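Zaltik Opens Equipment Planning Program for Kitchens Considering Their First Robot Arms

DRETMONT, 31 July 2022 – Zaltik, which supplies and supports small robot arms for dish rooms, canteens and catering kitchens, is opening a planning program for organizations that would like to know what they are getting into before they sign a purchase order. The program is called Dreltton, after the street where the company had its first workshop, and it is open to any kitchen that handles its own plates, whether that kitchen serves a school, a hospital, a hotel or a busy office building.

Anyone who has had to put together an equipment budget will know the feeling. A quote arrives for a pair of arms, the number looks manageable, and everybody is pleased for a week or so. Then somebody asks about the table the arms stand on, and the grippers, and the spare grippers, and the electrician, and who is going to be trained to restart the thing on a Saturday evening when the dining room is full. By the time all of those questions have been answered the number looks quite different, and the person who brought the first quote into the room is having a much less pleasant month. We have sat on both sides of that table, and we would much prefer to have the whole conversation at the beginning, over a cup of coffee, with the real numbers in front of us.

Dreltton takes 4 weeks from start to finish. In the first week, one of our planners visits the kitchen during an ordinary service and watches how plates come in, where they pile up, and what the people working there do with them by hand. We ask for a sample of the kitchen's own dishes to take back with us – the chipped ones and the odd ones left over from an older set are very welcome, and we return everything. The second and third weeks are spent at our test bench in Dretmont, trying those dishes on a two-arm station. In the last week we sit down with the kitchen manager and whoever holds the budget and go through a written plan.

The test bench is a modest affair compared with what a kitchen would eventually install, and we like it that way. Two arms share a white tabletop inside a plain walled enclosure, and the dishes go in a shallow plastic tub between jobs. Plates are a good thing to begin with. They are familiar, every kitchen has plenty of them, and they raise most of the questions that matter when you are deciding what to buy: how wide the gripper has to open, how firmly it can hold a rim, and how much space one arm needs when the other is reaching into the same tub.
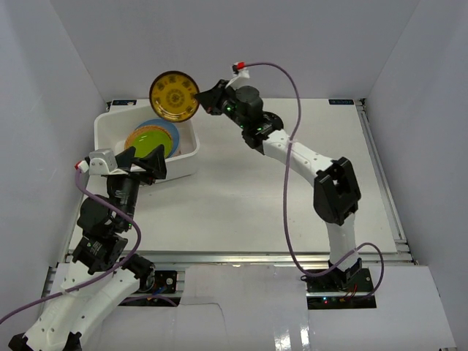 Eklund, the catering group taking part in the first round of the program, would like other buyers to hear that the spare parts line deserves as much attention as the arms themselves. The group had planned for the machines and for the installation, its purchasing office told us, and had put nothing at all aside for replacement fingers or cables, so its draft budget had to go back for a second approval in May. Its office also asked that we give prices for the second year of ownership on the same page as the first, so that the two can be read together.

We thought that was a very fair request, and every Dreltton plan now does exactly that. Each plan sets out the purchase price of the arms and grippers, the table and enclosure, power and data connections, installation, staff training, a stock of spare parts, and the service agreement for 2 years. It also includes a floor drawing with the footprint of the station marked on it, and a list of any dishes in the sample that we would advise a kitchen to go on handling by hand. Some plans will end with our recommendation to wait a year, or to lease a single arm before committing to a pair. We would be sorry to lose the sale, of course, but a kitchen with a station it can't afford to maintain is no help to anyone, least of all to the people working next to it.

The fee for the program is $1000 per site. Kitchens that go on to order a station from Zaltik will have the full fee taken off their invoice, and those that decide to buy elsewhere are free to use the plan however they wish, including showing it to other suppliers. Travel is included for sites within 200 miles of Dretmont. For sites farther away we will agree on travel costs in writing before the first visit, and we are glad to combine visits where neighboring kitchens apply together.

Applicants don't need a technical department, and they don't need to have settled on a budget. It does help to have a few things ready before the first visit: a rough sketch of the dish room with measurements, the delivery door width (this one is forgotten more often than you would think), the hours when the room is quiet, and the date by which next year's equipment requests have to be handed in. If that date is close, please say so when you write, and we will do our best to schedule the visit with it in mind.

Managers who would like to see a station before applying are warmly invited to visit the bench in Dretmont. Visits are by appointment on weekday afternoons, and guests may bring along their own plates, trays and bowls to discuss with the planners. Dish room staff are especially welcome, as they tend to ask the questions that save everyone money later on.

About Zaltik

Zaltik plans, supplies and services small robot stations for kitchens and dish rooms. The company works from Dretmont, where it keeps its workshop, its test bench and its spare parts store. Applications for the Dreltton program can be made through the planning desk, which also answers general questions about leasing, service agreements and site preparation.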